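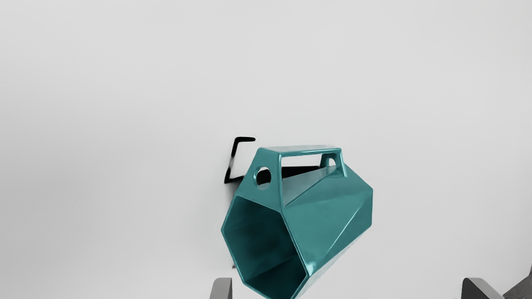 Mudassar Satti wrote back on the draft, wanting to know why anyone would pay for simulated grasping trials when they've got a real arm standing in the lab. Open with that. It's the fair question and half the room will have it.

search talks and notes Go

Speaker notes, Elta kit review, 7/30/19

- Say hi, say name, say we paid for our own license. No deal with Erkach (they make it). Get that out early.

- What's on offer: Elta, the simulator package. Arm model, two-finger gripper, a library of household objects, scoring tool. Amissah is the add-on for running batches overnight. Sold separate, grumble about that later.

- Slide up now is the mug. Teal one, flat facets, handle up top, tipped over with the mouth toward us. Gripper fingers at the bottom, no grip on it. Leave it up a while, talk over it.

- Why a mug. Hollow, has a handle, lots of wrong places to grab. Two holes in the handle supports too, thin bits. Simple planners love to go for the rim. Ask the room where they'd put the fingers, take two or three answers, move on.

- Facets. Somebody will ask. A faceted model is easier on the contact solver than a smooth one but you get edge contacts a real round mug wouldn't give you. Don't oversell it.

- Numbers slide. 1000 attempts on the mug, default planner. 267 held through the lift. Pause here. Then: tuned the approach angle and friction for 8 days, and the gain was real but I don't trust it yet, want to rerun with new seeds.

- Real arm check: 150 grasps, Benedicta ran those. Failures in the same places mostly, handle side worst. Order of difficulty matched the sim, the actual rates did not. SAY THIS TWICE

- Good stuff: install was painless. Logs are readable. You can replay any one attempt and step thru it.

- Bad stuff: docs are thin past chapter one. Shiny surfaces look nice and slow everything down, turn them off for batches. Support answered one email out of three. Amissah pricing, see above.

- Who should buy. Teaching lab, yes. Small team with one arm and a line of people waiting for it, yes. If you need exact success rates for a customer, no, or not on it's own.

- Back to Mudassar's question. The real arm can't run all night with no one in the building, ours can't anyway. Thats most of the answer.

- Obed has the config files, ask him after. Next round in November, soft objects.

- If short on time skip facets, keep the numbers.

Recent talks
Edia gripper pads, six months in (Augustina Sarpong)
Picking a first arm for a teaching lab (Fathima Bhattacharjee)
Calibration without tears
Batch runs on one desktop (Obed Kyei)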